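Soup Season, With Spreadsheet

I moved to Astdale with one saucepan and the belief that I was a person who made soup. The saucepan has held up better than the belief, but I have been working on it, and since June I've made a pot every week whether the weather called for one or not. In June it did not. I stood over a simmering leek and potato with sweat running into my collar and told myself this was how habits got built.

My rule was that I would eat whatever I made, down to the last ladle. This seemed reasonable until the split pea. A bag of split peas looks like nothing. You pour it in, you wander off to answer an email, and when you come back there is a sort of green cement in the pot with a spoon standing up in it. I ate it for five days. On the fourth I thinned it with so much water that it became a different soup, and a better one, so I suppose I learned something.
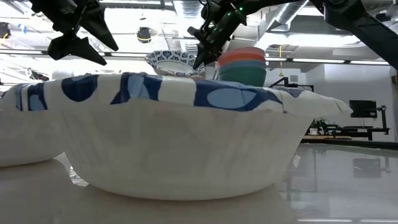

The lentil phase came next and went on longer than it should have. Lentils are cheap and they forgive you. You can burn the onions, forget the salt, add the wrong spice out of a jar whose label fell off in the move, and the result still tastes like lentils. I buy mine at Mohamedi, the grocery on the corner by the bus depot, where they sell them loose from a bin and where I once got carried away with the scoop and walked home with 11 pounds. I would like to say I'm through them by now. I've given some to the neighbors, who have begun taking the back stairs.

I do keep a spreadsheet. I know how that sounds. It has a column for cost per serving, and the lowest number in it is 137, which would be alarming if I hadn't typed the whole thing in cents with two of the decimal points missing. I have never gone back to fix it. The cabbage soup apparently cost me 393 of something.

The other thing the spreadsheet tells me is that I like soup best when somebody else has made it. There's a lunch counter called Skerach, four blocks from my office, that does a tomato and rice on cold days, and I've tried to copy it six times. Mine comes out orange. Theirs is red, and has a little kick at the end that I've put down to smoked paprika, then cumin, then plain old spite. I asked once. The man at the register said "tomatoes" and looked at me until I paid.
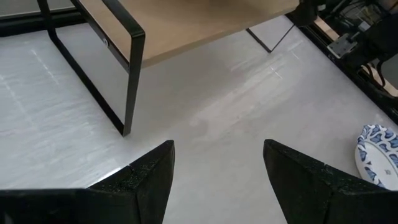 The glossy floor, pale and faintly marbled.

Stock is where I've given up being good. I used to save onion skins and carrot ends in a freezer bag, the way the cookbooks want you to, and what I had after a month was a freezer full of garbage. I boiled it all for three hours and got a brown liquid that tasted like a wet paper bag. Now I buy the cubes. The cubes are salty and shameless and they work every time.

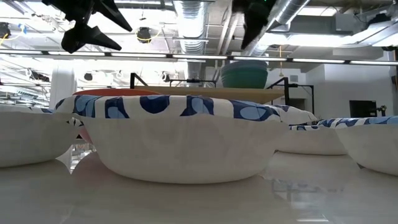 Serving is the part I have opinions about now. A shallow soup plate is a way of making cold soup, and a mug is fine until there's a noodle involved. I want depth. I also want a rim with something going on, like those navy and light blue shapes on the white bowls, wavy edge and all, so there's something to look at while the soup cools down enough to eat. My own set came from Bratine, in a color the box called oatmeal, and everything I put in them looks like oatmeal too.

Next up is a chowder, if I can get my nerve together about the milk. The last time I tried it, the milk split, and I served it anyway and called it rustic. I had seconds. There was plenty left.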